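Povau remote arm control for simulated scenes – review

Posted 12/08/2020 by Garba Adebisi

Been meaning to write this up for weeks. Short version: good, buy it if you record a lot of demos in sim, don't bother if you only do a few a month. Long version follows, typed between other jobs so forgive the state of it.

What you get. A handheld controller, a spare strap, a USB lead, and the Povau software that sits between the controller and whatever simulator you run. You move your hand, the arm on screen moves its gripper to match. Squeeze the trigger, fingers close. Let go, fingers open. There's a clutch button under the thumb so you can stop the arm following you, put your hand somewhere more comfy, and carry on. That's the lot really. No headset needed, and I didn't want one.

Before this I was on the Tirna desk unit, the one with the little ball on a stalk. Fine for straight lines, horrible for anything where you turn the wrist while you're lowering. I'd do it in stages. Over, down, twist, down a bit more. The recordings looked like it too, all stops and starts, and the trained policy copied every single stop. You could see my bad habits coming back at me.

Setup. Install took an evening, mostly my fault. The guide says to pick the arm model first and then the scene, and I did it the other way round and got an arm with its axes swapped. Left was forward. Started again, fine. The guide itself is not great – 70 pages and the bit about scaling is near the back, where I found it after a fortnight. Read that bit first. Scaling is how far the arm goes for how far your hand goes and the default is far too lively for small stuff.

I set mine to half and left it there. Big moves need the clutch more often but I'd rather that than knock everything flying.

Bathroom scenes are what I've mostly been doing with it. Small things on top of the toilet tank, pick one, put it somewhere else, reset, again. Sounds easy. Isn't. The lid isn't a big surface, things get crowded together, and if you come down a touch too wide with the fingers you shunt the neighbour before you've got hold of the one you're after. With the Tirna I binned a lot of takes for exactly that.

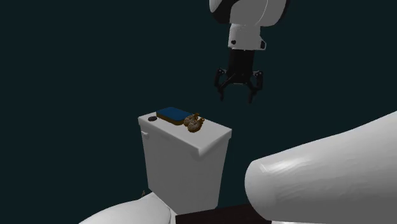 So the wrist matters more than anything, and this is where the Povau earns its money. Turning the gripper a few degrees to get the fingers either side of something, while still coming down, is just a turn of your own hand. First proper session I did 100 takes in July with the window open and a fan on, and I kept nearly all of them. Never managed that on the old one. My arm ached afterwards mind you. Rest your elbow on somthing.

Flat things are still a pain. Anything thin lying on the lid, you've got to get the tips right down to the surface and there's no feel at all through the controller. It buzzes when a finger touches, but it buzzes the same for the lid as it does for the object, so you learn to ignore it. I turned it off in the end. A different buzz for each would be a real help and can't be hard to do.

Chunky things, no bother. Anything you can get the fingers round goes up nicely and the recording is smooth all the way.

Depth is the other problem and it's not all Povau's fault. One fixed view, plain background, and it's hard to tell if the gripper is over the thing or behind it. You can add a second view in the software, tucked in a corner, and you should. I ran without it for ages like an idiot. There's also a drop line option which draws a line from the gripper to whatever's under it. Handy for practice. Check it's switched off in the saved footage though, mine wasn't and I lost a morning's work to it.

Recording. Start and stop are on the controller, good. A bad take can be thrown away with a double press, also good, except the double press is the same button as the clutch if you've got it in left handed mode. I'm left handed. Lost 3 decent takes before I twigged. You can remap it but it forgets after an update.

Files come out tidy. Positions, gripper state, timing, video if you want it. Our training scripts took them with one small change. The Ezeani exporter costs extra and I haven't needed it.

Battery lasts me a day. Charges off the lead while you use it, lead is too short, buy a longer one.

Support – wrote to them twice through Stomside, where I bought it. First reply quick and useful. Second one I'm still waiting on, it was about the remapping.

Would I hand it to a beginner? Yes, with scaling turned down. Had a colleague on it who'd never driven an arm in his life and he was picking things up before his tea went cold. On the Tirna it took me days to get to that point.

Good: wrist control, smooth recordings, clutch, easy to learn.
Bad: the buzz, the guide, left handed mode, the lead.

Four out of five. Would be more if they sorted the buttons. Will update if that second email ever gets an anwser.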